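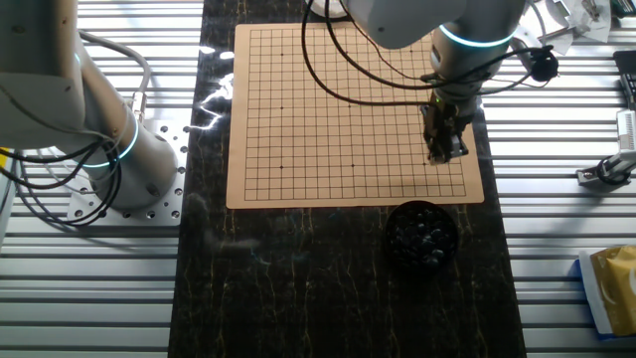

What are the dots on a Go board for?

They are star points. They help you find your place on the grid without counting lines from the edge, and handicap stones go on them. They have no effect on play otherwise.

2021-10-01, bench notes, Go board

Wrote that down first since three people asked me this week and I gave each of them a slightly different answer. Now it's in the book!

I really like this board. It's plain tan with thin black lines, and against the dark top with the gold veins it looks wonderful, much better than it ever did on the old gray bench. The lines are easy to pick out and the dots are small but still clear. Maksym Nechyporuk thinks the dots should be bigger. I disagree — a big dot looks like a stone from across the room, and then you start reading moves that aren't there.

Did the usual look over the grid before any stones come out. Line spacing first, then the dots, then the margin. I put the steel rule across a few places and the spacing agreed to better than 2 mm from one side to the other, which is plenty for us. Wrote the numbers on the Clasel sheet.

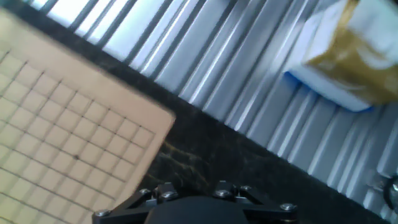 The margin is the part I'd forgotten to care about. On the Ostapchuk board the outer line ran so close to the edge that stones on the first line hung over and got knocked off by sleeves. With a proper strip of bare board outside the last line they have somewhere to sit. Would like the same on the next one, and maybe a touch wider.

Light: bright spots on the shiny top again. Up to now we have just turned the lamps down, but then the black stones get hard to see against the dark top when they're waiting beside the board. Matte cloth under the spare stones? Maksym has a piece of green felt left over from Zomville. Try that before buying anything.

Stones: the Grornero set is washed and sorted. Nearly 1000 in the tub, far more than we'll ever use on a board this size, so I'm pulling out the ones with chips and keeping the flattest. The white ones rock a little when you set them down. The black ones don't, no idea why. 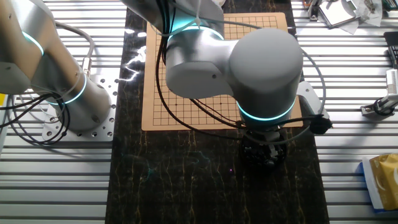

First position to lay out is problem 157 from the blue book. It needs 14 stones, all in one corner, and the key move is lovely once you see it (I didn't, for two evenings). After that, a full opening with both colors spread wide, so we get to use the middle of the board too.

Still to do:
Mark the board's corners on the top with low-tack tape so it goes back in the same place.
Ask Maksym about the felt.
Find the second bowl lid, missing since January.
Print the problem at a size people can read standing up.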